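Clutska opens its simulated tabletop to outside demonstrators

Posted on Thursday, October 18, 2018

Good news for anyone who has wanted to teach a robot arm something and never had an arm to teach. Clutska, the small lab behind the Gilter learning system, has opened its simulated workspace to people outside the building, and the first batch of examples is already coming in.

The idea is simple and, to our minds, pretty exciting. Gilter learns to pick things up and put them down by studying recorded examples of a person doing the same job through the arm. Until now every one of those examples came from the lab's own staff, who all sit in the same room and have all picked up the same habits. They reach for a mug the same way! A system that only ever sees one style of reaching has trouble when things are laid out a little differently, so the lab wants more hands on the controls, and hands that haven't been trained by each other.

Anyone accepted into the program gets a download called Fonditz, which runs the simulated room on an ordinary desktop computer. You steer the arm with a game controller or a mouse, the program records each move of the joints and the gripper, and at the end you choose whether to keep the attempt or throw it out. Fumbled attempts are welcome too (they go in a separate folder, and the lab says it really does want them). A full session takes 57 minutes with breaks, and most of that goes by faster than you'd think.

There are 4 kinds of task in this round: move one object, move one object next to another, clear a space, and put things back. The objects are everyday stuff and toys, and they change place from one attempt to the next. So does the light, which can throw long shadows over the walls and floor. 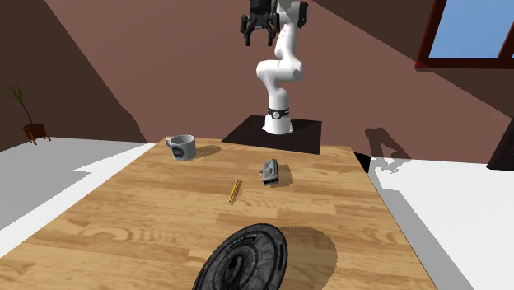 Thin objects are the ones the lab is most eager to collect. A pencil leaves very little room for error, and people come up with wonderfully different ways of going after one. Some line the fingers up from high above and drop straight down, others creep in low and fix the angle at the last moment. Gilter gets to learn from both.

The examples will be shared with Mohammadi, a workshop that builds sorting equipment and plans to try the trained system on a real arm in December. If that goes well, a second round will follow with 6 more tasks, including stacking, which we can't wait to try.

Sign-up is open now through the Clutska site. You need to be 18 or older, and you'll do 3 short practice runs before your first recorded session. No robot experience is needed, and a bit of patience with the wrist controls will take you a long way.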